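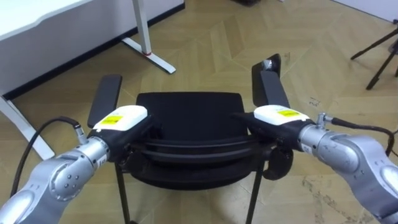
## Ticket 368: upstairs thermostat won't hold its schedule

Hi Rasa, me again! The Kaddale keeps going back to 81 overnight and I wake up roasting. I did the full reset you sent (hold both buttons, wait for the beep), set the schedule again, and it was fine until Saturday, when it jumped right back up.

- Swapped the batteries, no change
- Turned off "learn my habits", no change
- Error log shows code 146, twice, both at 2 a.m.

Is 146 a Wi-Fi thing? My router restarts itself at 2, so maybe they're fighting. I've moved the restart to noon and I'll write back tomorrow with what the log says.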